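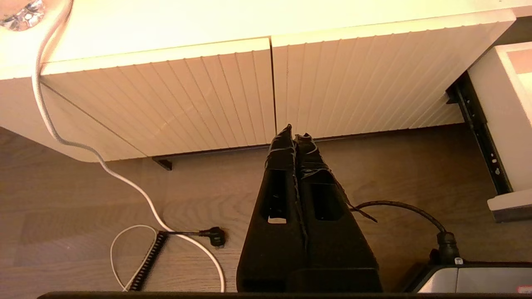
Local History

November 26, 2018

I spent most of April going through the county's old public works ledgers, trying to work out who paid for the Alton culverts. The usual story is that the town built them with its own money after the flood. The ledgers say otherwise. Federal relief funds covered the labor, and the town covered stone, sand and the rent on one truck.

The entries run to 264 lines. Each gives a date, a crew number, hours and a site code. The site codes were the hard part, as the key is missing. I matched them against a road survey from the same period and could place all but 20. Those may be repair jobs, which were not always given a site of their own.

Total spending on labor comes to around 3,000 dollars. I left out two pages where the ink has run and the sums can't be checked.
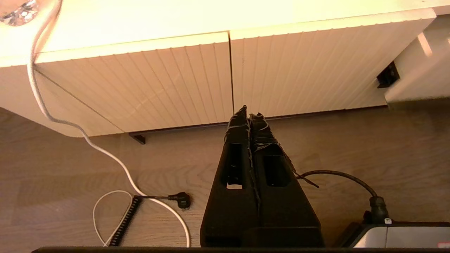 The crews also worked outside the town line. The longest job was the retaining wall on Plindach Road, which took 90 working days and is still holding up the east side. The stamp in the concrete at the north end is worn, but the year can be read in low light. The wall is listed in the ledger as a drainage project, so anyone searching under "walls" will miss it.

Next I want to look at the school basement. The building report calls it original, but the ledger has a crew there for two weeks, pouring a floor. The school board minutes for those years are on microfilm, and reel 4 has been out for repair since summer. I have asked to be told when it comes back.

Corrections to the site codes are welcome in the comments. Please give the page number along with the line.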